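4.3 Preparing garments for folding

This section applies to shirts, blouses and light work jackets in woven cloth. Knitwear is covered in section 4.5.

Before you start

Fit the Moltik padded cover to the table and pull it smooth. Remove pins, tags and loose threads from the garment. Empty all pockets.

CAUTION: Do not fold a garment that is still damp. Creases set in damp cloth are difficult to remove.

Spreading the garment

1. Lay the garment across the table with its longer side parallel to the front edge.

2. Take hold of one end, then the other. Grip far enough in from the hem that the cloth does not slip.

3. Lift both ends together and draw them apart until the upper line of the cloth is straight. Soft woven cloth will still sag and bunch in the middle at this stage.

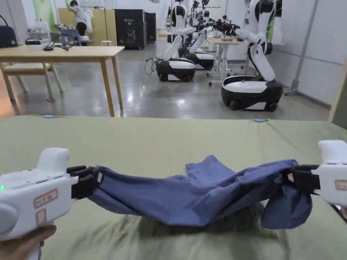

4. Lower the cloth until the middle touches the cover, then keep drawing the ends outwards as the rest comes down. Most of the loose folds will open against the surface.

5. Release both ends. Smooth any remaining folds by hand, working from the centre to the sides.

NOTE: If a flap of cloth hangs below the point where you are holding it, check that it is not trapped underneath when the garment is laid down. Free it before smoothing.

CAUTION: Do not pull hard on seams, button bands or collars. If the cloth resists, lower it and take a new hold.

Checking the result

The garment should lie in a single spread with no ridge higher than about 5 mm. If a ridge remains, repeat steps 2 to 5. Garments wider than the cover should be folded once down the middle before step 1.

Continue with section 4.4, Folding to the Imell board.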